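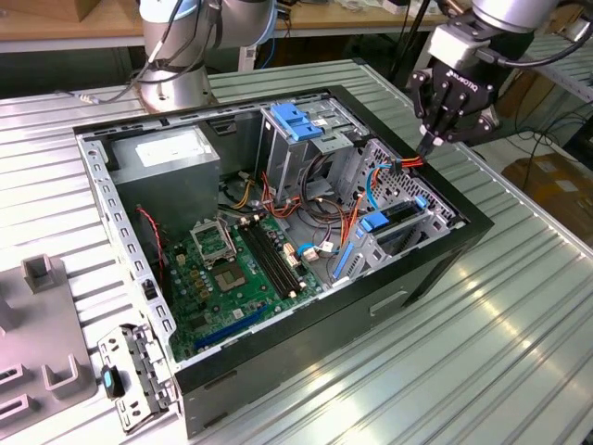

How much should a small shop set aside for a second robot arm? Take the price of the arm and double it, then go lie down for a while.

I did this sum for Petitz last August, when Areti Tzanetos asked me for a number she could put in the budget. I gave her the number on the quote. She has forgiven me, mostly, though she still says "the number on the quote" in a certain voice.

The arm itself behaved. What ate the money was everything that touches the arm. Fingers, for a start. Pulling a connector out of an old desktop tower is a different job from lifting a drive cage, and the fingers that are good at one are sulky about the other. Then fixtures, which I had down as "misc." We are now on version 7 of one gray plastic fixture. Then cables, and the ties for the cables, and longer cables after somebody measured with the arm folded up. My line for cabling and brackets said 50 dollars. The receipts say 1,226.

I also forgot the computers. If you plan to practice taking computers apart, you need computers, and you need them again the week after. Na-rae Bang buys ours from Grurkham by the pallet and has opinions about which cases have decent latches. Blue plastic latches, good. Anything with a hidden screw goes to the back of the line.

So, for next year's plan, dated 03/10/2025 and already out of date: two spare sets of fingers, a real line for fixtures, a pallet every other month, and Warnetti's service contract, which I called a luxury the first time round and would now like to apologize to. Yook quoted us for a third arm as well. Areti read it, asked what the real number was, and I told her I'd get back to her on Monday.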